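How Do Robots Learn To Pick Stuff Up?
A science page for kids
15/01/2022

Quick one today, lots to get through. Grab a pencil. Or a battery if you have one lying around (a plain one, like from a flashlight). Pick it up. Put it down in a bowl.

Done? How long did that take? Hardly any time, right. You didn't even think.

Now imagine doing it with two fingers only. Stiff ones. No feeling in the skin. And your eye isn't on your face, it's on your wrist, staring down at your own fingertips. That's how it is for the robot arm in the project we're looking at. The project is called Akl and it comes from a lab in Trummont. They wanted to know one thing. Can a robot learn to put small things away just from being shown?

OLD WAY, NEW WAY

The old way to make a robot move: somebody types in every step. Go left this much. Go down this much. Close the fingers. Stop. Great if the battery is always in the exact same spot. Like in a factory, where stuff shows up in the same place all day long.

But move the battery over by the width of your thumb and oops. The fingers close on air. The robot doesn't know it missed. It carries nothing over to the bin, and drops nothing in, and goes back for the next one.

The new way is called learning from demonstration. Big word, demonstration. It just means showing. Like when a grown-up shows you how to tie a shoe and you copy.

A person moves the arm through the job using a set of handles. Reach, pinch, lift, carry, let go. All that time the camera on the wrist is recording, and the computer saves where the arm was and how far open the fingers were. One try, start to finish, is one demonstration. The Akl team saved 3130 of them. That's a lot of batteries going in bins!

Why so many? Same reason you didn't learn shoes in one go. Every try is a bit diferent. Battery lying this way, battery lying that way. Lamp on, lamp off. Bin pushed over to the side. If the robot only ever sees one kind of day, then it only works on that kind of day.

WHAT THE WRIST CAMERA SEES
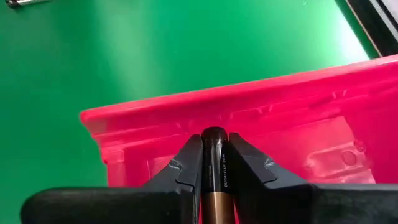 Wrist camera view from Project Akl. Two fingers, one battery, and the corner of the bin.

Look how close everything is. When you hold something you see the whole room too, the table, your feet. The wrist camera gets a small piece of the world. Good for fine work. Not so good for knowing where you are.

Now look at the shiny bits. There's glare on the green and more shine along the pink rim. You know that's just light. A computer has to learn it. To a program that has never seen a reflection, a bright patch could be anything. A piece of paper? A hole? So the shiny stuff is useful practice, even if it makes the job harder.

Another thing. The battery is a cylinder, and cylinders roll. Pinch one off to the side and it can squirt away like a wet bar of soap. Best plan is to get the fingers on opposite sides and squeeze evenly.

WHAT THE COMPUTER DOES WITH ALL THAT

OK so there's a giant pile of recordings. Then comes training. The computer gets a picture from the middle of a try and has to guess: what did the arm do next? Then it checks the real answer. Wrong? It changes itself a tiny bit and guesses again. Over and over and over.

The program that does the guessing is named Clernent. At the start its guesses are terrible. After lots of training they get close to what the person did. Then the team lets Clernent drive the arm by itself, with a big red stop button close by.

DID IT WORK?

Kind of! And the kind of is the interesting part.

The team made 2 versions. Version one learned only from perfect tries, where the person got it right the first time. Version two also learned from messy tries, where the person bumped the bin or got a bad grip and had to fix it.

Which would you pick? Most kids we asked said the perfect one. Makes sense, why learn from mistakes?

But the messy one did better. When version one got a bad grip it was stuck, it had never seen a bad grip before. Version two would open its fingers, back up, and have another go. It had seen people do just that.

Both of them had trouble with batteries right up against the wall of a bin. No space for the fingers. In April the team plans to try skinnier fingertips made in a workshop called Vevau. We'll see.

TRY IT YOURSELF

You need: 2 friends, 5 small things that won't break, a bowl, a scarf.

One friend is the robot. Tie the scarf over their eyes. They can only use a thumb and one pointing finger.

The other friend is the computer. They give the orders out loud. Left. Down. Pinch. Up. No touching!

You're the scientist. Write down every miss, and what kind. Missed the thing? Dropped it? Missed the bowl?

Then swap jobs and do it all over. See if the misses go down. If they do, somebody's learning. Is it the robot or the computer? Have an argument about it.

WORDS TO KNOW

Gripper: the robot's hand. This one has two fingers.
Demonstration: showing how a job is done.
Training: guessing, checking, and fixing, lots of times.
Glare: bright light bouncing off somthing shiny.

Grown-ups: batteries are not toys, keep the little button kind well away from small kids. Use erasers or blocks for the game.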